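Seltis 403 Field Water Treatment Unit

Product number: SEL-403
Category: Relief and Emergency Supply / Water
Availability: Made to order. Stock units held at Planumwood for emergency release.
Page last revised August 22, 2018

Overview

The Seltis 403 is a towable water treatment unit for relief agencies, civil defense offices and military engineers working abroad at the request of a host government. It takes in water from a river, lake, well or flooded municipal intake and delivers drinking water to a storage bladder or tap stand. Output is 3,000 liters per hour from a fresh surface source of moderate turbidity. Expect less from very muddy water, and plan on more frequent backwashing.

The unit travels as a single load. With the drawbar folded and the wheels chocked it ties down to a standard cargo pallet position, and the tie-down points are painted yellow. Dry shipping weight is 498 kilograms, not including the spares chest.

Treatment stages

Water passes through a floating strainer, a settling tank with coagulant dosing, two pressure filters in parallel and a chlorine dosing pump. Either filter can be shut off and backwashed while the other stays in service. The 403 does not remove salt. Buyers who need to work from seawater or brackish wells should look at the Seltis 506, which has its own page.

Chemicals are not supplied with the unit. Chlorine and coagulant are treated as dangerous goods on most air cargo, and many countries want their own health ministry to approve the product before it comes in. We recommend buying them in the region. The dosing pump accepts liquid hypochlorite or a solution mixed from granules.

Testing

A test kit is packed in the lid of the control box. It covers free chlorine, pH and turbidity. Samples should be drawn at the outlet at startup, one hour later, and then at every change of shift. Enter the readings in the log book – receiving governments often ask for a copy before they will let water be handed out, and it is much easier to supply one that has been kept from the first day.
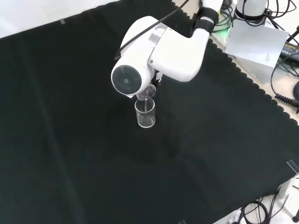 The kit does not test for bacteria, metals or fuel. If the source is downstream of a refinery, a mine or a damaged depot, arrange for a laboratory check before opening the taps.

Power

The pump set runs on a diesel engine with electric start and a hand crank. An electric pump set is available for sites with reliable power. Specify voltage and frequency when ordering, as the motor cannot be switched between them in the field.

Shipping and customs

Each unit leaves with a packing list, a certificate of origin and a donor declaration form in English, French and Spanish. The declaration is left blank for the sending government or agency to complete. Other languages can be added if we are told at the time of order.

Where the unit is a gift from one government to another, title normally passes on signature at the airfield or port. We will put the recipient's name on the warranty card if we have it before dispatch. If we don't, the warranty stays with the sender until the card is returned.

National markings are the buyer's business. The side panels are plain white and will take decals or paint. We don't apply flags or emblems at the factory.

Included

Treatment unit on two-wheel trailer
Diesel pump set
Floating strainer with suction hose
Delivery hose and tap stand
Test kit and log book
Tool roll
Operator manual

Sold separately

Mahuika storage bladder
Kalov spares chest, with filter media, seals and pump diaphragms
Electric pump set
Second tap stand
Cold weather cover

Training

Two operators per shift are enough once the unit is set up. Four people are needed to unload and position it. An operator course is held at Planumwood every June, and on request for orders of three units or more. The manual can be sent ahead of delivery.

Ordering

Prices are quoted on request and depend on pump set, accessories and delivery terms. Send the destination country, the type of water source and the date needed. For emergency release from stock, mark the request URGENT and include the name of the authority that will receive the unit on arrival.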